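Mustholm tall cabinet, black: six months in

I bought the Mustholm in December, when Zakside had it marked down to $70 and I had convinced myself that my problem was storage. My problem is that I own too many jars. A cabinet was cheaper than finding that out.

Assembly took an evening. The instructions have no words, just a cheerful little man who never drops a screw. I dropped several. The door went on last, hung crooked, and had to come off again before it would close without a shove.
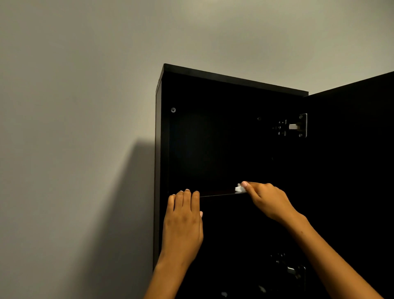

Henryk Walczak: Mine still needs the shove. Did you loosen the hinge screws first, or just take the whole door off and swear at it?

Both, Henryk, in the wrong order. Loosen the hinge screws, lift the door a hair, tighten the top one first. I left mine alone for a week after that and it has behaved ever since.

Black was my idea. It looks terrific from across the room and shows every speck of dust from any closer. Inside, anything dark simply vanishes. I lost a bottle of soy sauce in there until spring and had bought two more by the time it came to light.

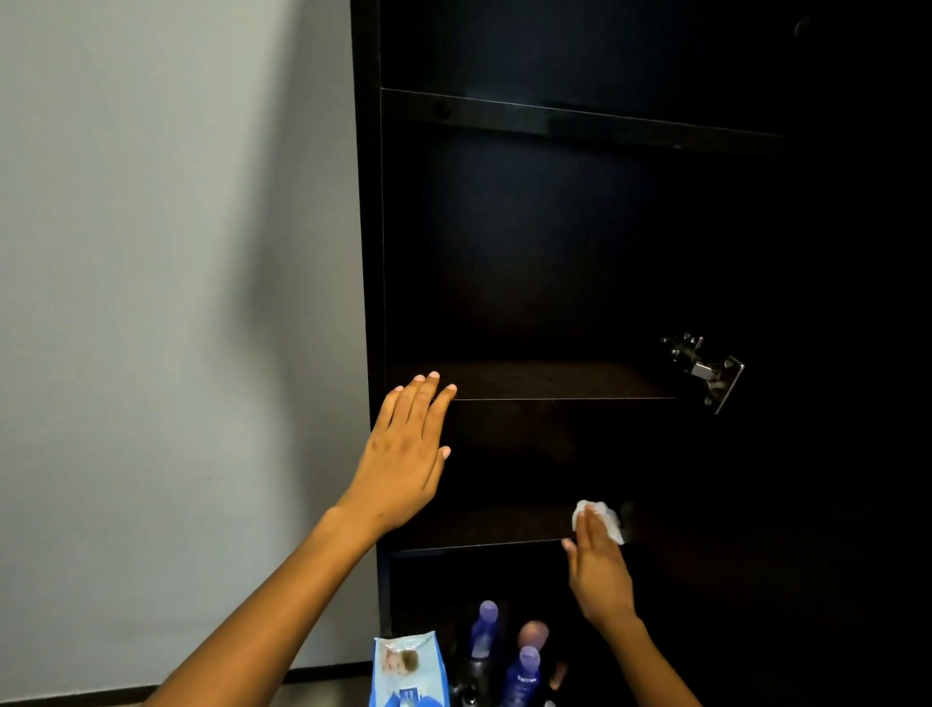
The shelves are better than the price suggests. Mine hold canned tomatoes and a stand mixer with no sag so far, though I keep the mixer low out of general distrust. Moving a shelf means emptying it first, a chore I have now put off since March.

I looked at the Patedbridge too, at $889, and it has soft-close hinges and a very nice smell. I would still buy the Mustholm. Four stars, one off for the little man.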